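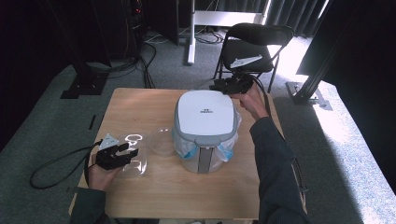

## 4. Fitting the bag and preparing the bin

This section covers the Gukama tabletop bin with latch strip, rounded lid and removable frame. Read it through once before starting. Parts are listed in Section 2.

### 4.1 Before you start

Work on a flat table at a comfortable height. Set out the following:

- bin body, frame and lid
- one bag from the supplied roll
- a basin for washing
- a clear pitcher or jug holding at least 800 ml
- a soft cloth

**Caution:** Do not wash the lid in a dishwasher. Heat can distort the rim, and a distorted rim will not seat in the frame.

### 4.2 Washing the parts

1. Release the latch strip by pulling its lower end toward you.
2. Lift off the lid, then the frame.
3. Stand the pitcher in the basin while you fill it. Spills stay in the basin and off the tabletop.
4. Add 5 ml of mild dish soap to the pitcher and stir.
5. Empty the pitcher into the basin and wash the lid and frame by hand.
6. Rinse with clean water. Wipe the bin body inside and out with the damp cloth.
7. Leave all parts to air-dry for about 4 hours.

**Note:** Clear plastic pitchers and food containers scratch easily. Keep scouring pads and powders away from them. 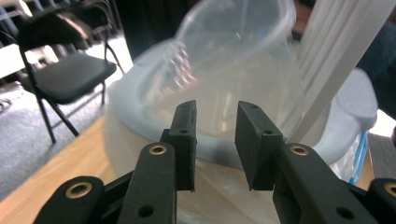 **Can the bin body be filled with water to soak it?**

Wipe it only. Water gets behind the latch strip and drains slowly, and the strip may stiffen as a result. For stuck-on residue, lay a wet cloth over the spot until it softens.

### 4.3 Fitting the bag

1. Open the bag fully and push one hand down to the bottom corners.
2. Lower the bag into the body. Let it reach the base without stretching.
3. Fold the top edge outward over the rim on all four sides.
4. Press the frame down over the folded edge, back side first.
5. Check the front. No part of the bag should lie under the latch strip.
6. Close the latch strip. It clicks once.

Bags up to 550 mm wide can be used. Wider bags bunch up between the frame and the body and may show as folds along the sides. This does not affect use, provided the frame sits level.

**Caution:** Keep bags away from small children. Store the roll in a closed drawer.

### 4.4 Seating the lid

1. Hold the lid by its curved edge, with the rounded side up.
2. Set the rear edge into the frame.
3. Lower the front edge and press near the center until the lid lies flush. 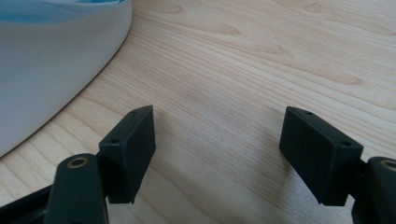 If the lid rocks, remove it and look for bag material caught under the rim. Pull the fold outward, smooth it flat and repeat steps 2 and 3. A lid that still rocks with no bag fitted should be replaced; see Section 7 for ordering.

**Note:** When the lid is off, lay it on the table with the rounded side up. The rim marks less easily in this position.

Section revised 19/08/2019, F. Reinholz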